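The Slow Train to Usum

A short story

The letter from the land office said the house at Usum had to be cleared by the end of the month or it would go to the council with everything in it. It had been sent to my old address and had sat there for most of the spring. By the time I read it I had 10 days left, and two of those were a weekend when the office was shut.

I rang my sister. She said she didn't want any of it.

"There's the clock," I said.

"I don't want the clock."

"There's Mum's sewing table."

"Take it, sell it, burn it. I'm not going back up there." She was eating something while she talked. "Are you going to go by train?"

I said I was. The van would have been more sensible, but the van had failed its test in April and I hadn't had the money to put it right.

You change at Musmont for the Usum line. There used to be a buffet on the platform where they did egg rolls and tea in heavy green cups, and our father would let us choose one thing each if we had been quiet since the coast. It had turned into a waiting room with a drinks machine. I had forty minutes. I put a coin in the machine and pressed for tea and got soup, and I drank the soup.

A woman with a dog in a shopping bag sat down next to me.

"Usum?" she said.

"Yes."

"They'll close it, you know. The line. They've been saying it for years, but this time they've taken the man off the crossing."

"Who works the crossing?"

"You do," she said. "The guard gets down and does the gates, and then he gets back on. It adds six minutes." The dog put its head out and looked at my soup. "You're from there. You've got the voice."

I said I had been, as a child. She asked which house, and I told her the last one on the mill road, past Kalogeropoulos the baker. She nodded slowly, and I knew she had placed me and knew all about it.

"He's gone too," she said. "The son has it. The bread's not as good but he opens on Sundays."

The train came in with two carriages and we got into different ones. I think she did that out of kindness.

The guard did get down for the gates. I watched him from the window, a heavy man in his shirtsleeves, walking across the road with one arm held up to stop the traffic, though there wasn't any. When he had finished he stood and lit a cigarette and smoked half of it. Then he pinched it out, put it behind his ear and climbed back on.

I got to the house at four. The key was where it had always been, on a nail inside the coal hole, and it turned without any trouble. I had expected damp. I had brought rubber boots and a box of masks from the chemist. The kitchen was dry and swept, and there was a tea towel folded over the tap.

Our father had lived there on his own for 7 years. I had been to see him in three of them. I could say that it was a long way, and that he never asked me to come, and both would be true.

I started with the kitchen because it was the easiest. He owned very little. There were plates for two people and one good knife. In the drawer under the bread bin he had kept string, candle ends, seed packets with the tops folded over, and a bundle of receipts from Skader, the ironmonger, held together with a bulldog clip. He had bought hinges, over and over. I couldn't think what he wanted with so many hinges.

I found out in the back bedroom. It had been my sister's room, and he had moved the bed out and put in a workbench. Along the wall there were boxes, wooden ones with lids, from the size of a matchbox up to the size of a suitcase. They had been sanded and oiled, and they were empty. I opened a good many of them to be sure. The early ones were badly made. The lids didn't sit straight and he had filled the gaps at the corners with glue. Further along the wall they got better, and the ones nearest the window closed with a small breath of air, like the door of an expensive car.

He had never made anything when we were children. He worked at the mill office, and when something broke at home he rang a man.

I sat on the floor and ate the sandwich I had brought. Then I rang my sister again.

"He made boxes," I said.

"What sort of boxes?"

"Just boxes. With lids. The room's full of them."

"What's in them?"

"Nothing."

She didn't say anything for a while. I could hear her television. "Which room?" she said.

"Yours."

"What did he do with my bed?"

"I don't know. It isn't here."

"That was a good bed," she said, and I thought she might be crying, but when she spoke again her voice was the same as before. "How big is the biggest one?"

I told her.

"And do they shut properly?"

"The later ones do."

"Bring me one of the later ones, then," she said. "Not the biggest. One I could keep on a shelf."

I slept that night in his chair with my coat over me. I could have had his bed, which was made, but I didn't like to pull the sheets back. The clock struck the hours and got them wrong. At some point it rained, and I heard the water go down the pipe on the outside wall and into the butt, and I remembered that sound so well that for a moment I was listening for my mother to come up the stairs and shut the window.

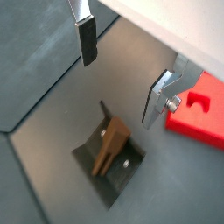

In the morning I walked down to the baker's. The son was behind the counter, a man of my own age with flour on his glasses. He had sat behind me at school for a year and had once put a worm in my hood. I don't think he knew me until I asked for the loaf by its old name.

"You're up at the house," he said.

"I'm clearing it."

"He used to bring them in here, his boxes. He brought my dad one for the till rolls." He pointed with the bread knife. It was on the shelf behind him, dark from handling, with one corner knocked off. "He'd come in on a Friday and ask how it was doing. As if it was a dog."

I asked him whether he had paid for it.

"No, he wouldn't take money. My dad gave him a loaf every week after that. When Dad went, I kept on with it." He wrapped mine and pushed it across. "Have that one. I'd have been doing his anyway."

I said that I couldn't, and he said that I could, and there were people behind me, so I took it.

The man from the land office came up the road at noon in a small grey car. He had a form on a clipboard and was younger than he had sounded on the telephone. He walked through the rooms without touching anything. In the back bedroom he stopped.

"Is this stock?" he said. "Was it a business?"

"No."

"Only there's a separate form if it was a business."

"He made them for himself," I said.

He wrote something down. Then he crouched and lifted the lid of one of the good ones and let it fall, and it closed the way they did, slowly, on its own air. He did it again.

"If you've got more than you can carry," he said, "I mean, anything that's left on the thirty-first goes in the skip. They don't sort it."

"I know. It was in the letter."

"I'm only saying."

I told him to take one. He said he wasn't allowed to accept anything from a property under notice. He said this while still holding the lid. After he had gone I carried a box down to the gate, one of the middle ones, about right for letters or gloves, and left it on the wall by the road. I saw his car come back for it just before dark.

After that I put them all out. It took me the rest of the evening and part of the next day. I lined them up along the wall as far as the neighbour's hedge, the bad ones as well, and went inside and got on with the bedroom and the cupboard under the stairs. I didn't stand at the window. Now and then I heard steps, or a bicycle being leaned on the gate, and a lid opening and closing.

The clock went to the woman with the dog, who turned up on the third day and said that she had always liked it. I told her it kept bad time. She said that hers at home was no better and now they could argue with each other. She didn't mention my father and she didn't mention my mother. She did ask whether I was eating, and I showed her the loaf.

On the last morning there were two boxes left on the wall. One was my sister's, which I had only put out for a minute while I found some string, and which had a note under the lid from somebody offering to buy it. The other was the first he ever made, or I took it to be the first. It had been cut from a drawer front and you could still see the hole where the handle had been. The lid was too small and had dropped inside.

I packed the loaf in that one, what there was of it, and caught the ten past nine. At the crossing the guard got down to do the gates. It was raining again and he had no coat. I held the door open for him until he came back.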